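**Utden's sorting bench gets an arm, and the people there get a new job title**

Jun 19, 2020

The Tavares plant in Utden, which makes foam puzzles and shape boards for preschools, has put a robot arm on the bench where people used to check them. The arm is learning to put shapes in holes. Its teachers have been doing this for a living for years and would like it noted that they were never asked to explain how.

Until this spring, every board that left the building was tried by hand. A worker took a cross, a circle, a square and an octagon, pushed each one through its opening, and threw the board in a bin if anything stuck. A good shift was 847 boards. The arm's best day so far is 113, and it took overtime.

"It thinks very hard about the cross," said Clodagh Ó Néill, who spent 11 years on the bench and is now, according to her badge, a Fit Process Guide. "The circle it doesn't mind. You can't put a circle in crooked."

Ó Néill and her colleagues lay out a board and a block, turn the block a little, and let the arm try. Then they turn it a little more. Each attempt gets a line in a log, with a column for comments that managers have asked staff to keep "constructive." The software comes from Dulletti, a small firm that wanted 500 attempts per shape before it would discuss results and has since asked for more.

Plant manager Reinaldo Arruda said none of the 28 people in the finishing room will lose work over the change. Hours are the same, and the guides earn slightly more than the checkers did. What has gone is the piece bonus, which was tied to boards per shift and made little sense once the number fell off a cliff. The union has asked for it back under another name.

There are other adjustments. The radio is off, on the grounds that guides are supposed to concentrate. Sore wrists are down, Ó Néill said, and sore eyes are up. Talking across the bench has mostly stopped – people watch the arm instead, the way you watch someone else parallel park.

Arruda expects the arm to handle the first check on the Loltik line by August, with people taking only the boards it rejects. Workers in the finishing room have a pool going on the date. Arruda bought in for the end of the month and Ó Néill has taken Christmas.

Her own team is staying with the cross this week. The octagon comes after that, and she has asked for a chair with a better back.
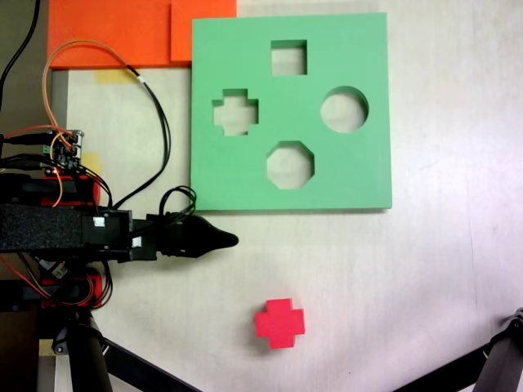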